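Fonard 3 is out, and it finally stops nagging you about a full phone

For immediate release — Ladach, September

I've lost count of the evenings I've spent deleting blurry photos of my dinner just so my phone would let me take another one. If you've done the same, I think you'll like what we've been up to at Lurska. Fonard 3, the new version of our storage clean-up app, is ready to download now (free for the basics, as always).

The big change is how it tells you things. Older versions sent an alert every time your free space dipped, and you let us know, quite loudly, that this drove you up the wall. So we've binned the lot. You now get one short summary a week, at a time you pick, and you can switch that off too.

We've also rebuilt the duplicate finder from scratch. It used to miss copies that had come in through chat apps, where the file name changes and the quality drops a bit. Fonard 3 looks at the picture itself, shows you both versions next to each other and suggests keeping the sharper one. Nothing gets deleted until you say so, and anything you do remove sits in a holding folder for 12 days in case you change your mind. I've been very glad of that folder myself!

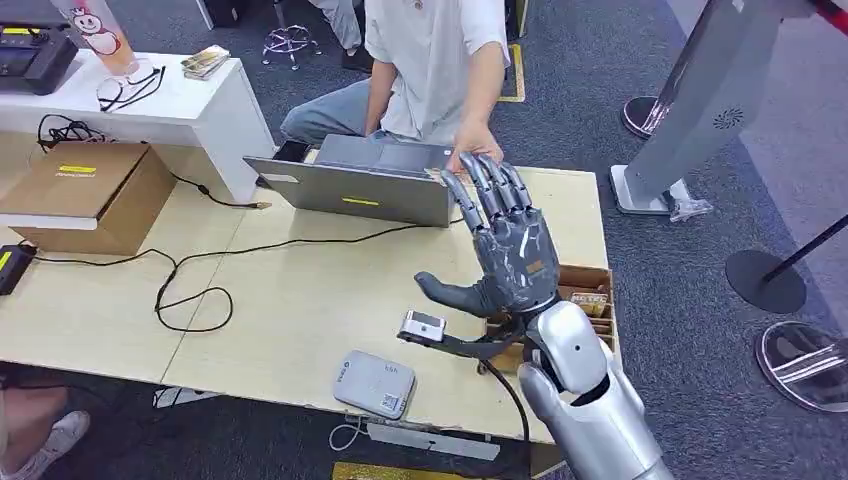 Then there's the app list. Tap any app and you'll see what it's really storing, split into downloads, saved logins and plain old leftovers. My own podcast player was hanging on to two years of episodes I'd already heard — I had no idea.

Fonard 3 works on phones and tablets, and it comes in 11 languages. The paid version adds automatic tidying and support for shared family devices, and if you already pay for Fonard 2 you'll move across without spending a penny. Just update as normal and your settings will come with you.

Our friends at Koech are looking after support for this release, so any questions about moving your account should go to their help desk, open from 8am. Press copies and screenshots are available from the Lurska press office in Ladach.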